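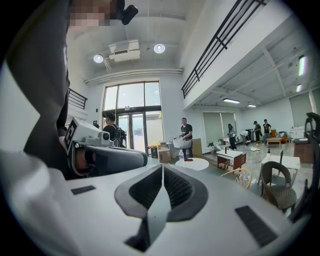

Folding and Storing Table Linen

Notes on pressing, folding and putting away napkins, runners and small cloths. Revised July 2025.

Before folding

Check each piece for stains under a strong light. A mark that is faint on a damp cloth darkens in storage, and by December it will have set. Treat food stains with plain dish soap and cool water, rinse until the water runs clear, and wash again. Candle wax is scraped off cold with the back of a butter knife, then pressed between two layers of paper towel with a warm iron.

Skip starch on anything that will be stored for more than a few weeks. Starch stiffens the crease line, the fibers crack there, and silverfish feed on it. Starch on the day of use.

Pressing

Linen is pressed damp. Cotton can be pressed damp or with steam. Polyester blends take a low setting and a pressing cloth. Iron embroidered areas face down on a folded towel so the stitching is not flattened. Let each piece cool flat before it is folded. A warm cloth takes a crease from whatever it touches.

Long strips and runners

Fold lengthwise first, edges to the middle, then in half along the center. Run the side of the hand down the fold. Do not iron the fold itself. For storage, roll the folded strip onto a cardboard tube covered with acid-free tissue. A 48-inch tube takes most runners unfolded, but few closets take the tube. In that case cut it to fit the shelf and fold the runner once across its width.

A 74-inch runner hung over a padded hanger needs a clear drop of 37 inches below the bar. Measure before buying the hanger.

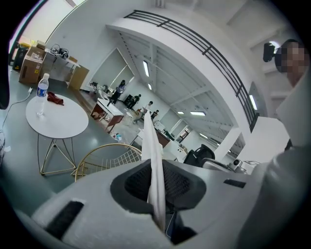

Napkins

Square napkins are folded in quarters and stacked with the folded edges facing out, 4 to a bundle. Tie with cotton tape. Rubber bands leave a brown line that does not wash out.

Change the fold line at each laundering. Thirds one time, quarters the next. Celeste Cisternas has written in with a useful habit: she pins a paper slip to the top napkin with the last fold used.

Shelves and drawers

Bare wood gives off acids that yellow white cloth. Line the shelf with washed cotton sheeting and replace the lining every 2 years. Keep heavy tablecloths at the bottom and napkins on top. Plastic bags trap moisture and should come off when dry-cleaned pieces are brought home.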